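Re: [collect-list] how many demos before we train?

From: Clive Nuttall
To: collect-list
Tuesday, 16:40

Quick one as I've got to be out of the building by five. Replies inline, sorry for the state of the typing.

> Clive, we're starting our own collection at Claston next month and
> trying to plan it properly. Three things. How many demonstrations
> per task did you have before the first training run told you
> anything useful? Do you script the people doing them or let them get
> on with it? And are you keeping the failed ones?
>
> Also Wainwright reckons we should do everything on one table to
> begin with and only move when it works. I'm not convinced. What did
> you do at Damevel?

How many. For the first task (lid on, lid off) we trained at 33 and it was rubbish, though rubbish in a useful way. It went to the right place and then closed early every time. Went back through the recordings and it was us – two of us were shutting the fingers before we'd properly got there, then shuffling forward. You don't notice yourself doing it. Re-recorded the lot with a pause before the grasp and the next run was much better on fewer examples. So I wouldn't fix on a number. Train early, look at what it gets wrong, then watch your own recordings for the same mistake. Usually there.

Scripting. Bit of both. We give people the start and the end and leave the middle alone. First week we wrote out every step and got 8 people all moving like they were carrying soup. Very tidy, no variety, and the policy fell over the moment anything was a hand's width out. Now the sheet has one line on it. What we are strict about:

- tool starts in the same sort of pose, fingers open
- one task per recording, no "while I'm here"
- don't talk to the person next to you and turn round half way (you know who you are)
- stop recording when the thing is down, not when you've put the tool away

The last one matters more than it sounds. We had a whole batch with a long wander back at the end and the model learnt the wander. 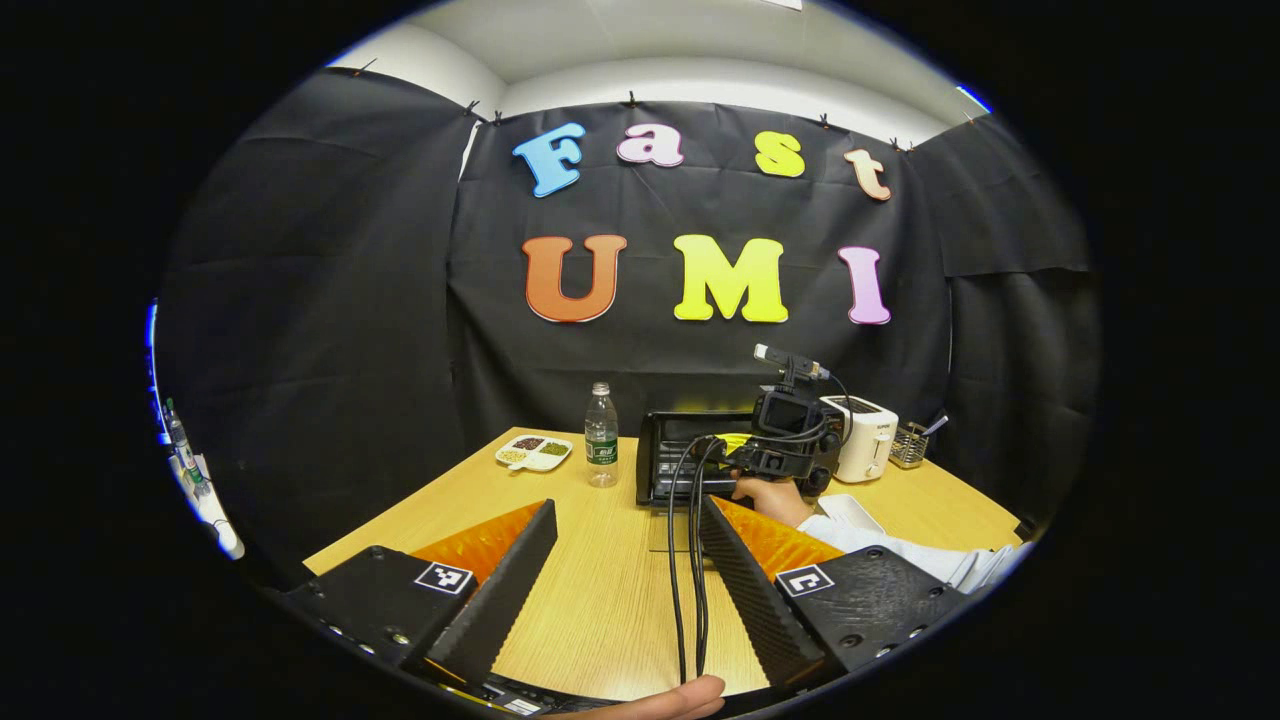 Kitchen things are where we've spent most of the time since January. Small grains and beans are a pain, anything see-through is a pain, metal utensils are fine until they catch on each other. If I was starting again I'd do the boring rigid stuff first, get the whole pipeline through to a working policy, then bring in the awkward items one at a time. We did it the other way round and lost a fortnight not knowing if it was the data or the code. It was the code.

Check your markers before each session too. Both fingers, decent light, nothing stuck over them. One smudge and the finger width goes all over the place, and you won't find out until you process the batch. We had to bin a full afternoon over that. I now run the first recording of the day straight through processing before anyone does a second. Takes around 12 minutes, drink your tea.

Failed ones. Keep them, label them, don't train on them yet. We have a folder called bad with subfolders for dropped / missed / tracking lost / person gave up. Handy for working out which tasks are hard and which operators need a rest. One exception – if somebody misses, goes back and recovers cleanly, that goes in with the good ones. Those recoveries helped us more than I expected. Do write down which they are though, we didn't for the first lot and had to sit through everything agian.

One table. Wainwright's half right. One table until you've got a result, yes, otherwise you're debugging everything at once. But move things about on it. Swap the order, turn the objects round, change the height you stand at. And then a second table as soon as you can bear it, different surface, different room if you can get one. The Bundotmont set was all one bench and it never liked any other bench, which I gather they're still cross about.

Storage, which you didn't ask about. More than you think. Copy off at the end of every session, check the copy opens, then wipe the card. In that order please.

Can send our recording sheet and the folder layout if any use, it's only a text file and a spreadsheet. Not in tomorrow, but 2 of the others read this list and can shout if I've got somthing wrong.

Clive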